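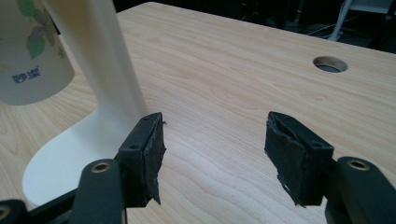
I have had the Tiltasero pair on my bench since September, and I keep finding excuses to pick them up. They're hand-held grippers for recording demonstrations: one for each hand, a tracking plate on top, a cable out the back, two jaws up front that follow your fingers. I bought them to replace a set of Prultik units that I liked a lot and complained about constantly. So far I complain less!

## Feel in the hand

The first thing you notice is the trigger. The Prultik has a spring that fights you from the very first bit of travel, and by the end of a long afternoon my thumbs would be shot. The Tiltasero is soft at the start and firms up late, so you can hover with the jaws nearly closed and then commit. For thin or slippery things that matters more than total grip force, and I wish I'd known that before I spent my money the first time.

Balance is good too. Most of the weight sits over your knuckles (the Prultik is nose-heavy) and the pair works well held low over a table, where you do most of your real work anyway. The linkage has a little side play. You can feel it if you wiggle the jaws on purpose, and I forgot about it within a day.

## Pads

OK, the pads. The blocks themselves are fine: simple, screwed on from the top, easy to swap with a small driver. The black covering on the inner faces is another story. It grips beautifully while it's fresh, then the edges start to lift, and once an edge lifts it catches on everything. Mine got to 92 recorded takes before I started seeing peeling at the corners, and I kept going well past that, which I don't recommend. A ragged pad still holds a cup. It just lets go a bit late, and you see it in the recording as a little twitch at release.

Ginness sells a stick-on replacement sheet that you cut yourself. I like it better than the stock material. It's thinner, so check your closed position again afterward.

## The tube and cup task

My favorite comparison task at the moment is the clear tube with a cup inside. It's a great one for grippers because there are two different jobs in it. The base is low and round and wants a wide, gentle closing motion, and the tube above it is tall enough that any clumsy bump gets magnified at the top. You need both hands, and you need them to do different things.

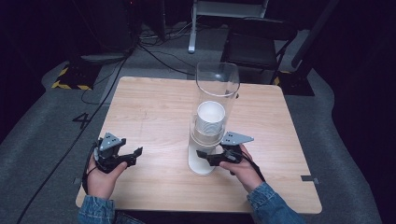
*Tube and cup task, with the right gripper in close to the base.*

With the Prultik pair I had to come at the base from a steep angle, because the housing under the jaws would touch the table first. The Tiltasero jaws get down much lower before anything else makes contact. That changes the whole motion. You can slide in almost flat, settle against the base, and still have a free hand hanging back for whatever comes next.

Clear plastic is hard on cameras, of course, and the gripper can't fix that. What helps is that the jaws are plain black and quite angular, so they stand out well against a light table even when the tube is full of reflections. I run a Hayat overhead view next to the head view, and the jaws are easy to pick out in both.

I do have one gripe about this task. The triangular plates stick up and forward, and when you bring both hands in toward the same object they want to meet in the middle.

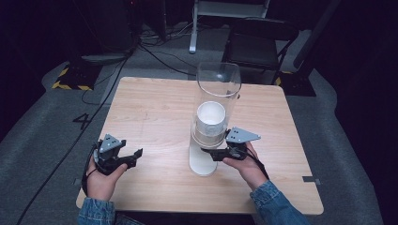
You learn to stagger your hands, one closer and one farther back, and after 30 tries it feels natural. Still, a slightly smaller plate would be welcome. The Prultik plate is smaller and I never lost tracking with it, so it can be done.

## Cables

One cable per hand, out the back and past the wrist. I leave a loose loop there and clip the rest to my sleeve. The connectors are snug – maybe too snug, I had to use pliers once – but neither has dropped out in the middle of a take. The Prultik used to do that twice a day.

## Tracking and software

Setup took me 2 tries, the first one wasted on an old firmware file. After that it was quick. Jaw opening reads smoothly across the full range and comes back to the same zero every time I've checked. The desktop app is plain and fast, and it will happily scroll through 2000 takes without choking. Export is one button. I'd love a way to tag takes from the trigger, and I've written to them to ask for it.

## Would I buy them again?

Yes, and I'd order spare pads in the same box. If your work is mostly big boxy objects and you already own the Prultik, I'd stay put and spend the money on another camera. For low, close, two-handed work I think the Tiltasero is a lovely tool, and I'm still having fun with it. Next up is the Ginness soft finger kit, which is supposed to fit the same screw holes.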